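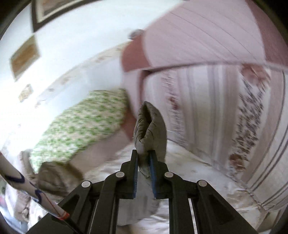
Flat hunting, part four

3rd February

Went to see the Kuipers building this morning, the old seed warehouse on the Mestow side of the canal. They are turning it into flats and the first two floors are finished. I had booked the ten o'clock viewing and there were already people coming down the stairs when I got there.

The one I looked at is on the second floor at the back. One bedroom, a box room they call a study, and a kitchen along one wall of the living room. The ceilings are high and the windows are the original size, so it is much lighter than the place in Travia Street. The agent said the frames are new but made to the old pattern. I opened and shut all of them. The bedroom one sticks.

The price is more than I wanted to pay but still inside what the bank has agreed. What bothers me more is the service charge, which is 2278 a year. That covers the lift, the entrance hall, the bins, the buildings insurance and something called estate management. I asked what estate management was and was told it was the upkeep of the shared grounds. The shared grounds are a strip of gravel and a bike rack. I have asked for the breakdown in writing.

The lease is new and long, so no worries there. Ground rent is nil. Parking is extra -- 800 a year for a space in the yard, and you can't buy one outright. I don't drive much and could probably manage on the street, but the council is consulting on permits for that side of the canal in May and I'd want to know how that goes first.

Things I liked: the walls are thick. Someone was drilling on the floor above and I could only just hear it with the door closed. There is a proper cupboard in the hall, deep enough for the hoover and the ironing board. The bus stops outside, and it is a quarter of an hour on foot to work if I cut through by the lock.

Things I didn't: the bathroom has no window and the fan comes on with the light and keeps going for ages afterwards. The hob is tight up against the wall. Heating is from a communal boiler run by a company called Brerenov, and you can't switch supplier. I rang them when I got home and was on hold for 27 minutes before I gave up. I'll try again on Monday, earlier in the day.

Rongrong Yuan left a comment on the last post asking why I'm not looking at houses. Mostly it's money. For the same price I could get a small terrace further out, past the ring road, but it would need a roof or a kitchen or both, and I'd have to get two buses in. I looked at a couple before Christmas and didn't want either of them. I haven't ruled it out.

She also asked about the Travia Street flat. I've let that one go. The survey mentioned damp in the back wall and the seller wouldn't move on the price, and when I went back for a second look there was a fresh coat of paint over the patch. It went back on the market on Thursday at the same figure.

I've got a second viewing at Kuipers booked for an evening this time -- I want to see what the yard lights are like from the bedroom and how noisy the road is. If anyone reading this lives in the finished part, I'd be glad to hear what the heating bills come to.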